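Palen Puts Robot Arms on Can Sorting, Says No Jobs Will Go

Palen has started using robot arms at its returns depot in Arango, where drink cans that come back from stores are picked up and dropped into bins by hand. The company calls the change a relief for its workers. Some of them would like to see the schedule first.

The arms come from Dirkano, which leased Palen three of them in September. Each has 2 soft plastic fingers meant to close around a can without crushing it. Palen says the goal is to have 100 percent of loose cans handled this way, but it has not given a deadline and would not share pick rates or error counts.

Seven people work the sorting line now. Under the plan they become "cell attendants," a title that comes with a short training course and, so far, the same pay. Workers say much of the job is standing by to set fallen cans straight and restart an arm that has stopped. Palen did not dispute that.

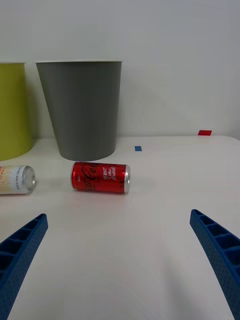 A gripper over a test table, with two cans lying on their sides.

Palen made a similar promise at its Trametti site, where staff were told automation would take only the dull work. The company declined to say how many people sort cans there today. A second set of arms is planned for Arango's night shift.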